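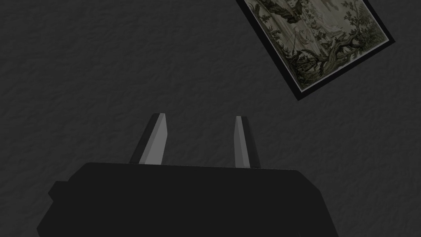
4.3 The wrist that would not come back

The fault we worry about most in the Rudd controller is a quiet one. The arm accepts a new target, reports that it has reached it, and stays exactly where it was. In the wrist view of one such run the two fingers point at bare dark wall, with a picture hanging at a steep diagonal in the top right corner and nothing at all between the fingertips. The planner, meanwhile, believed this gripper was over the table. I first spotted the mismatch on a Thursday while scrolling through logs for something else entirely (a memory leak, if you're curious), and I assumed I'd loaded the wrong file. Neville Dunmore had the same thought when I showed him, and then we found it again in the next batch.

We ran the tidy-up task 200 times in the Candcombe simulated flat. The wrist stalled in 18 of those runs, and in every one of them the status flag said "arrived". That flag is the real trouble – a stall by itself would be caught by the timeout, but a stall that calls itself a success goes straight through to the grasp step. The fingers then close on air and the whole plan carries on as if it were holding something.

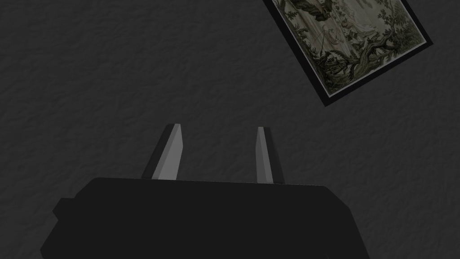

Figure 6. Wrist view from a stalled run. The fingers are open towards the textured surface and hold nothing.

Tala Karam's first guess was the joint limit, and it was a good guess, but we moved the limit and the stalls stayed put. Keith Nuttall then went through the message timings and found that a late "stop" from the previous motion could land just after the new target. The controller obeyed the stop, cleared its error, and compared its position with the old target, which of course matched perfectly. I'd love to say we found this by careful reasoning. We found it by printing everything.

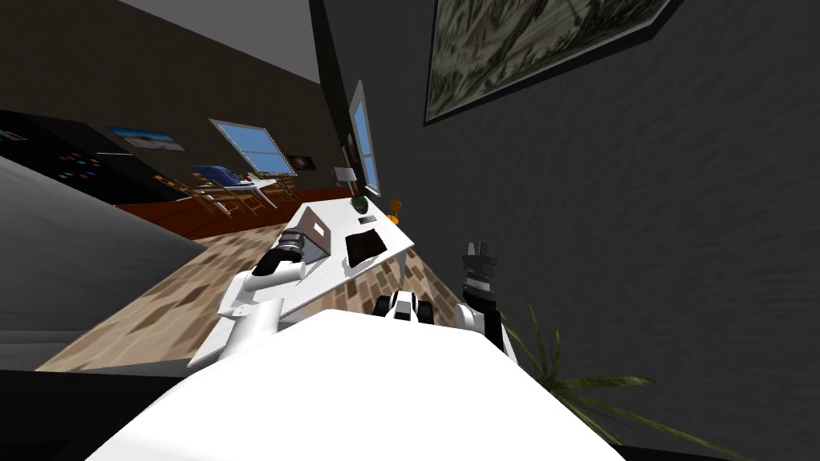 Vustgate Papers in Robotics, Vol. 28

The room view makes it easier to see why this counts as a safety matter as well as a nuisance. The left gripper is right beside an open laptop at the near corner of the table, while the right one points up against the dark wall. If the planner has the wrong idea of where either arm is, its collision check is done for a robot that doesn't exist, and the next sweep could go through whatever happens to be close by.

Our fix is small. Each target now carries its own number, a stop only applies to the number it names, and "arrived" must be backed up by a fresh joint reading. Octavio Cuadros repeated the 200 runs with this in place and saw no false arrivals. We did get a few honest timeouts, which I'm happy to live with for now – Section 5 looks at how long the planner should wait before it gives up.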